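# Can a machine do the boring jobs yet? (chores and workshop)

**Bamport Makers' Board > General chat**

### kettleside

Started 27 Apr 2021

My brother-in-law reckons we'll all have something clearing the table and emptying the dishwasher within a few years. I said we won't. I run a small shop making wooden trays and boxes, and the only automatic thing in it is the dust extractor. What do people here think? Home or workshop, I don't mind which.

### plane_and_simple

Depends what you call a machine. The dishwasher is one, and it does the washing. What's left is loading it, unloading it and putting things in cupboards, and that's the part I'd pay to be rid of.

I have a robot vacuum. It does the kitchen floor well and the front room badly. I pick up cables before it runs and I empty it afterwards, so call it half a chore.

### Drollwood

We have an arm at work that moves blanks from a stack to the saw. It will do 400 a shift. Every blank is the same size and starts in the same place, and if someone leaves the stack crooked it stops and flashes until you go over.

It paid for itself, so I'm not knocking it. But the job was picked to suit the arm. Your kitchen isn't laid out like that.

### kettleside

That's my point to him. Our smallest order last November was 20 boxes, all different. By the time I'd set anything up I could have sanded the lot.

### urska_b

I think you're both being a bit hard on it. The arms you buy for a factory are one thing. The ones being taught by example are another, and they cope with a crooked stack much better. I've followed this for a while and the jobs have gone from stacking coloured blocks to folding towels and moving food about on plates. Slow, yes, but they don't need everything in the same place each time.

### Drollwood

> they cope with a crooked stack much better

In a video. How many goes did it take to get the one they put up? I'd want to see 200 in a row with no one standing by.

### urska_b

Fair question, and some groups do publish the failures. I'm not saying buy one. I'm saying "never" is the wrong answer.

### plane_and_simple

Towels I'd accept. I iron nothing, but I fold a lot of towels.

What would put me off is breakages. My mother's plates can't be replaced, and I don't want to find out how hard it grips by way of the gravy boat.

### oldbench

Retired fitter here. Grip was always the trouble. We had a pick-up head that was fine on steel and crushed anything softer, so we ended up with three heads and a man to swap them. In a house you go from a saucepan to a grape in the same minute. You'd also have to use tools made for hands. A person picks up a fork or a brush without thinking which way round it sits.

### urska_b

Tools are being worked on as well, oldbench. This sort of thing, with toy sushi on a pink tray. The gripper is closed on a black handle with a thin white stick coming out of the end, and the pieces are standing at different angles, so they aren't lined up for it the way Drollwood's blanks are.
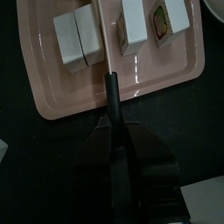
### Drollwood

Toy sushi doesn't fall apart. Put real rice on that tray and I'll look again.

I'll give you the handle, though. Ours couldn't hold one. It has suction cups.

### oldbench

Shiny plastic tray as well, and we had no end of bother with reflections on our old sensors. If the newer ones manage with that, it's an improvement.

### kettleside

So where does that leave the bet? He has put 200 quid on it and wants a date from me. He says "clearing the table" and I say that has to include scraping the plates, stacking them, and wiping down after, in his own house with his own kids' mess.

### plane_and_simple

Add "without anyone tidying first". That catches my vacuum out every time.

### urska_b

Ten years and I'd take his side. Five and I'd take yours.

### Drollwood

Ten is too short. I'd take your side at either, kettleside, provided the wiping down stays in. Get it written down before he changes it to "carries a cup".

### kettleside

Ten years it is, with the wiping down in. I'll put it to him at the weekend. Does anyone know a cheap source of 6 mm birch ply, by the way? My usual place has gone up again.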